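Ticket 679: Work surface and cable routing, two-arm bench, Clulwood site

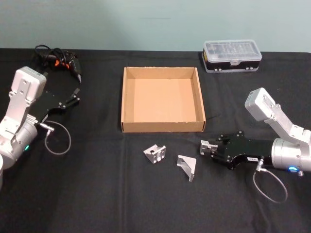

Author: Automation Safety Desk, Sestodcombe (ticket owner and reviewer)

Status: Closed with conditions
Priority: 2
Applies to: Packing of metal brackets into an open tray, two arms working from opposite sides of one table

Summary of report

The Clulwood site reported repeated protective stops on the left arm during bracket packing. The stops came without a collision and cleared on restart. The site asked whether the speed limit in the bench standard should be lowered for this task.

Log

Entry 1. Stop records for June were reviewed. Every stop occurred while the left arm was turning at the wrist on its approach to the tray. No stops were recorded for the right arm. A change to the speed limit was not supported by the records and was declined at this stage.

Entry 2. Bench layout was checked against the standard. Findings:

The gray cable at each wrist hangs in a loose loop down to the tablecloth. The standard requires that a wrist cable stay clear of the work surface through the full range of motion.

A bundle of black cables is stored on the table behind the left arm, together with a black handheld tool with a pointed tip. Neither is part of the packing task. Stored cables and hand tools are to be kept off the table while the arms are powered.

The cloth shows creases and fold lines. Brackets are set down directly on it in front of the tray. A cloth may be used under loose parts, but it must be flat and fixed at the corners.

The compartment organizer behind the tray was accepted, provided that its lid remains closed during operation and its position is marked.

Entry 3. The site was asked to run the left arm at 80 percent of task speed with the wrist cable clipped along the upper link, and to make no other change. The site reported no stops over five shifts. Speed was then returned to the normal setting — again with no stops.

Entry 4. The right arm was rerouted in the same way. The site questioned whether this was necessary, as that arm had not faulted. The rule applies to both arms regardless of fault history, and the change was confirmed.

Entry 5. Kinyua asked whether the tray should be fixed to the table. The standard does not require it for an empty tray of this size. It does require a marked position, so that an operator can see when the tray has shifted. Tape at two opposite corners is acceptable.

Cause

Drag on the left wrist cable, read by the controller as outside contact.

Conditions of closure

1. Wrist cables clipped on both arms and checked at the start of each shift.
2. Table cleared of stored cables and hand tools before power is applied.
3. Cloth pulled flat and fixed. Replace it if the folds do not lie down.
4. No part to be placed by hand while either gripper is holding one.

The bench standard will be amended to state the cable rule separately for table-mounted pairs — the present wording refers only to single arms. Corkent has asked to see the draft before it is issued.

Related tickets

Gripper pads: replacement interval, Corkent
Indicator light colors and what operators should do
Marking tray positions on cloth-covered tables
Request to store spare parts within reach of arms, Kinyua
Restart after a protective stop: who may authorize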